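Sun 31 January

Lullo sim, wrist view collection

Carried on with the brown table set. Target for this batch is 355 episodes, and with what Maricel left on the drive we are at 898 for the whole task. Attila wants the old ones kept apart until he has checked the action scaling, so they are in their own folder for now.

Changed since last time:
– start pose now drawn at random at each reset
– light angle fixed for 20 episodes, then moved
– episodes with no grasp are saved too, with a fail flag

The reset still hangs now and then. Restarting the sim clears it, but the episode counter goes back to zero, so check the file names before carrying on. Elba lost more than 20 that way.

Wrist view with the jaws open and nothing between them. The dark part of the table has a fairly sharp edge and passes behind the right finger. I want to know if the policy picks up on that edge.

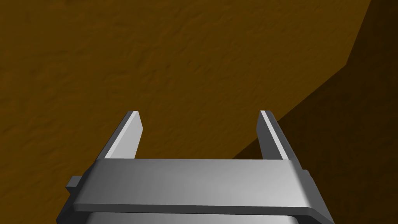
To do

Ask Hipólito for the second table texture. Run a short batch with shadows off and compare. Rename Maricel's folder – the date in it is wrong.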